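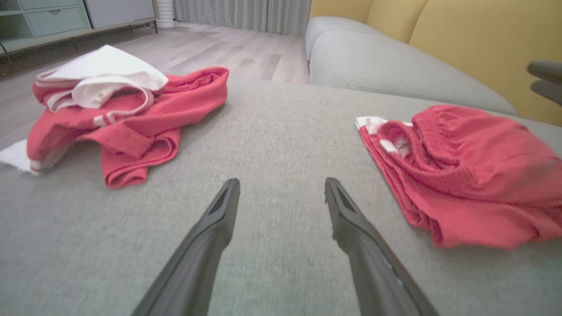

My model railroad has 63 feet of track and runs on time, provided the timetable is written afterward. So I take no pleasure in siding with the fussy wing of the Wevetmont club on the matter of the fast clock.

Etenesh Yilma wants it gone. She says visitors don't care whether the 7:10 freight leaves at 7:10, and she's right. They care whether it falls off the table. But without a clock, an operating session is seven adults pushing boxcars until somebody mentions lunch. I have been to those sessions. I have mentioned lunch.

Yaroslav Lytvynenko proposed a compromise in August: clock on for members, off for open house. Fine, except he also wants to be dispatcher for both, and the man once held my coal drag at Saha Junction for an entire pot of coffee.

Keep the clock, I say. Slow it down if you must. And let my coal through.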